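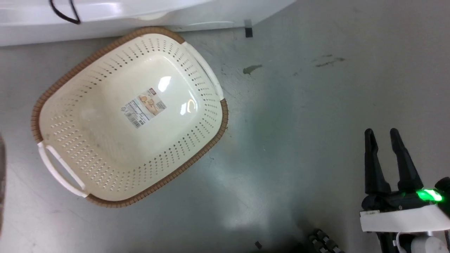 Photo: S. Gavalas, packing bench at the Rutwood building

Print this thread | E-mail this thread

Re: Arms on the basket line, what changed for your people?

benchrat_22
We got ours in March. Housewares returns and repack, mostly plastic baskets with the label stuck in the bottom. The pitch from Trovetti was that the arm does the dull part and the packers "move up." I want to hear from people who have lived with one past the first few months. Moved up to what?

kestrel_m
At Skuvdale it meant moved to nights. We had 8 on the bench before, 4 after. The other 4 weren't fired, I'll give them that. They got offered the late shift or the loading dock and two of them quit over it. On paper that counts as no job losses.

Spyros Gavalas
I posted the photo. I run the day bench at Rutwood so take this as coming from a lead and not from the office. My people don't hate the arm. What they hate is that it sets the pace. You used to be able to bank a little time, go fast until ten and then breathe. Now somebody has to be ready whenever it is. And look at the basket, it's full of small holes and has that brown trim running around it with handles at both ends. A person grabs it by whatever is closest without thinking. Our integrator wanted three meetings about where to grab it.

dockside_don
So it grabs it wrong sometimes. So do new hires. I've trained enough of them. After a year you won't remember the meetings.

kestrel_m
A new hire gets better on his own, Don. Ours got better when a guy drove in from Sotiropoulos and billed us for it.

dockside_don
And my wrists got better when I quit turning tubs over all day to find a barcode. Twenty years of that. I don't see anyone in this thread volunteering to go back to it full time.

benchrat_22
Fair on the wrists. I'd still like to know who checks the labels now. Ours is supposed to be read off the bottom inside the basket, and anything shiny down there throws glare. When it can't read one it goes in the reject pile and the reject pile is a person. Same person, same wrists, only now they get the bad ones all shift.

Spyros Gavalas
Yes, that is the part the brochure skips. We were quoted 120 an hour. Nobody quoted me what the person at the reject table does per hour, and that number is the one my manager asks about when we fall behind.

pallet_jill
I'm going to disagree with most of you. I went from packer to cell tender and I got a raise out of it, small but real. I learned to clear faults and re-teach a pick. It beats taping boxes.

kestrel_m
How many tenders does your place have?

pallet_jill
One per shift.

kestrel_m
Out of how many packers?

pallet_jill
22 when I started. I know what you're getting at. I'm telling you what it did for me, I can't speak for the rest.

benchrat_22
That's useful either way, thanks. Jill, did they put the raise in writing before you trained or after? We're being told "after."

pallet_jill
Before. Don't touch the teach pendant until you've got it in writing.

Spyros Gavalas
Agree with Jill there. Ask who covers the reject table on breaks too. We forgot to.

Last updated: 4:22 PM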